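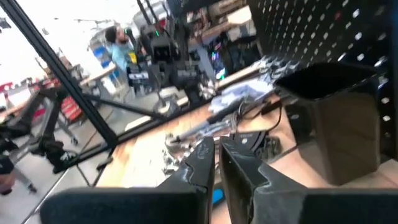
Über uns

Die Dekeo GmbH plant und kalkuliert robotergestützte Arbeitsplätze für Betriebe, Hochschulen und Prüflabore. Wir verkaufen keine Roboter und nehmen von Herstellern und Händlern keine Provision. Bezahlt werden wir vom Auftraggeber, nach Aufwand oder zum Festpreis. Am Ende eines Auftrags liegt ein Beschaffungsplan vor, mit dem eine Einkaufsabteilung ohne Rückfragen arbeiten kann: Stückliste, Lieferantenvergleich, Terminplan, Kostenrahmen über die gesamte Nutzungsdauer.

Die meisten Anfragen erreichen uns, nachdem bereits ein Angebot für einen Roboterarm eingeholt wurde. Der Arm ist dann mit Preis und Lieferzeit erfasst, der übrige Arbeitsplatz als Pauschale oder überhaupt nicht. Tisch, Rahmen, Kabelführung, Netzwerk, Rechner, Beleuchtung, Ersatzfinger und Schulung tauchen später als Nachträge auf. Wir fangen mit diesen Positionen an.

Arbeitsweise

Ein Auftrag beginnt mit einer Aufnahme vor Ort. Erfasst werden Grundfläche, Bodenbelag, Stromkreise, Netzwerkanschlüsse, Raumhöhe und Transportwege einschließlich der Türbreiten. Danach folgt die Tätigkeitsanalyse: Welche Teile werden gegriffen, in welcher Lage liegen sie, welche Toleranzen gelten, wie oft wechselt die Aufgabe am Tag? Aus beiden Aufnahmen entsteht ein Lastenheft, das der Auftraggeber freigibt. Ohne Freigabe holen wir keine Angebote ein.

Das Lastenheft trennt zwischen Muss- und Kannpositionen. Jede Position trägt eine Kostenart (Investition, Verbrauch, Wartung, Personal) und eine Annahme zur Lebensdauer. Unsere Standardvorlage für zweiarmige Tischarbeitsplätze führt 584 Einzelpositionen; in einem normalen Projekt bleibt davon ein kleiner Teil stehen. Die gestrichenen Zeilen bleiben im Dokument sichtbar, damit später nachvollziehbar ist, was bewusst nicht beschafft wurde.

Werkzeuge und Halterungen werden als eigene Gruppe geführt. Sie kosten wenig, bestimmen aber, ob ein Arbeitsplatz reproduzierbar eingerichtet werden kann. Für jedes Handwerkzeug legen wir einen Aufhängepunkt fest, der in der Zeichnung bemaßt ist. Lochplatten haben sich dafür bewährt, sofern das Lochraster vor der Bestellung mit den Haken und Behältern abgeglichen wird. Zwei Raster im selben Raum sind ein häufiger und vermeidbarer Fehler.

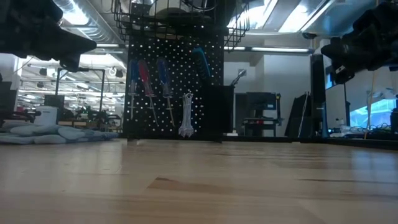

Lochplatte mit Schraubendrehern, Schraubenschlüssel und Drahtkorb, davor die hölzerne Arbeitsfläche.

Budget und Kostenrahmen

Wir rechnen über 60 Monate. Kürzere Zeiträume bevorzugen billige Greifer mit hohem Verschleiß, längere setzen Annahmen über Ersatzteilversorgung voraus, die kaum ein Lieferant schriftlich bestätigt. Der Kostenrahmen wird in drei Blöcken ausgewiesen:

Block A: Kinematik und Greiftechnik. Arme, Greifer, Wechselfinger, Steuerung, Sicherheitsabschaltung.

Block B: Arbeitsplatz. Tischplatte, Profilrahmen, Lochplatten, Behälter, Beleuchtung, Kameras und deren Halterungen, Kabel und Netzwerktechnik, Rechner.

Block C: Betrieb. Schulung, Wartung, Verschleißteile, Übungsmaterial, Softwarepflege, Entsorgung.

Block B wird in Eigenplanungen regelmäßig zu niedrig angesetzt. Ein typischer Posten ist die Verkabelung. Wer die Kabelwege erst nach der Montage der Arme festlegt, bestellt Leitungen doppelt und verlegt sie lose über Tisch und Boden. Wir geben Leitungslängen deshalb mit der Zeichnung aus, inklusive Reserve für die Bewegung der Achsen.

Für Verschleißteile verwenden wir keine Herstellerangaben allein. Greiferfinger werden im Probebetrieb nach Sichtprüfung bewertet, und zwar an Kontaktflächen und Spitze getrennt. Abrieb an der Spitze ist bei Montageaufgaben mit Metallteilen zu erwarten und wird mit einem eigenen Austauschintervall kalkuliert. Bei textilen Teilen gilt ein anderes Intervall; Mischbetrieb wird nach der härteren Aufgabe gerechnet.

Eine Reserve weisen wir offen aus. Sie steht als eigene Zeile unter den drei Blöcken und darf nur mit Begründung angetastet werden. Versteckte Zuschläge in den Einzelpositionen lehnen wir ab, auch auf Wunsch des Auftraggebers.

Probebetrieb vor der Bestellung

Vor einer größeren Beschaffung empfehlen wir einen Probeaufbau mit begrenztem Umfang. Er besteht aus einem Tisch im Profilrahmen, zwei Armen und den Teilen, die später tatsächlich bearbeitet werden. Der Probebetrieb dauert in der Regel 12 Arbeitstage. Protokolliert werden Griffversuche, Stillstände, Umrüstzeiten und alle Handgriffe, die weiterhin ein Mensch übernimmt — letztere werden in Wirtschaftlichkeitsrechnungen am häufigsten vergessen.

Im Projekt Stetley umfasste das Protokoll 1.332 Griffversuche. Ausgewertet wurde nach Teileklasse. Kleine Metallteile schnitten schlechter ab als angenommen, worauf der Auftraggeber die Zahl der beschafften Arbeitsplätze reduzierte und den frei gewordenen Betrag in Zuführung und Beleuchtung verschob. Die ursprüngliche Gesamtsumme blieb unverändert.
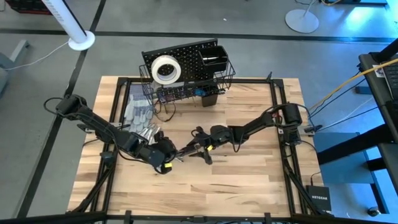
Uns hat der Probeaufbau zunächst geärgert, weil er die Bestellung nach hinten geschoben hat, schreibt Bongani Jacobs. Wir hatten die Mittel genehmigt und wollten sie abrufen. Rückblickend hätten wir zwei Arbeitsplätze zu viel gekauft und am falschen Ende gespart, nämlich beim Licht und bei den Behältern. Mein Einwand bleibt trotzdem: Der Bericht kam für unsere Haushaltsrunde sehr knapp, und ein Zwischenstand nach der ersten Woche hätte geholfen.

Der Zwischenstand ist seitdem Bestandteil jedes Probebetriebs. Er umfasst höchstens zwei Seiten und enthält keine Empfehlung, nur Messwerte und offene Punkte.

Terminplanung

Öffentliche Auftraggeber planen in Haushaltsjahren, Betriebe meist in Quartalen. Beides passt schlecht zu den Lieferzeiten von Greiftechnik. Wer Mittel noch im laufenden Kalenderjahr binden muss, sollte das Lastenheft spätestens im Oktober freigegeben haben. Danach lassen sich Block A und Block B nicht mehr sinnvoll gemeinsam ausschreiben, und es bleibt nur die Aufteilung in zwei Lose mit entsprechendem Abstimmungsaufwand.

Für die Ausschreibung selbst liefern wir Leistungsbeschreibung, Bewertungsmatrix und Preisblatt. Die Vergabe führt der Auftraggeber durch. Wir beantworten Bieterfragen schriftlich und nehmen auf Wunsch an der Abnahme teil.

Leistungen, die wir nicht anbieten

Programmierung von Robotern, CE-Konformitätsbewertung, Finanzierung, Vermietung von Geräten. Für die Konformitätsbewertung benennen wir die erforderlichen Unterlagen und planen den Aufwand als Position in Block B ein.

Team und Zuständigkeiten

Selina Hauser — Geschäftsführung, Kostenmodelle
Müzeyyen Başaran — Aufnahme vor Ort, Lastenhefte
Serena Rizzi — Probebetrieb und Auswertung
Poppy Pearce — Ausschreibungen, englischsprachige Projekte

Anfragen

Für ein erstes Angebot benötigen wir eine Raumskizze mit Maßen, eine Liste der zu greifenden Teile mit Gewicht und Abmessungen sowie den vorgesehenen Zeitraum der Mittelverwendung. Fotos der Teile neben einem Maßstab sind ausreichend, Muster müssen in diesem Stadium nicht verschickt werden. Liegt bereits ein Herstellerangebot vor, bitte vollständig mit Anlagen und Zahlungsbedingungen beifügen. Angebote von Dekeo sind 60 Tage gültig.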